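Griet Mulder pours the coffee before she'll talk about robots, and then she talks about them for most of the morning. Her group at Trolari has been gathering examples since March, all done by people with a gripper in hand, and she's fond of every one of them (even the clumsy ones!). "We have 1,592 now, and I kept 13 back that I just like watching," she says.
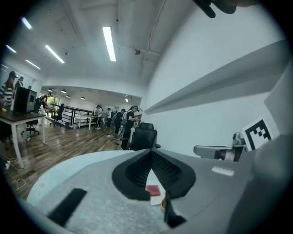
According to Renato Tiongson, the clumsy ones are worth keeping, as long as the person recovers and finishes the job, and he would happily trade 900 perfect runs for a smaller pile with some fumbling in it. Griet laughs at that. "Renato would keep everything. I still throw out the ones where somebody stops halfway to chat, and that's usually me."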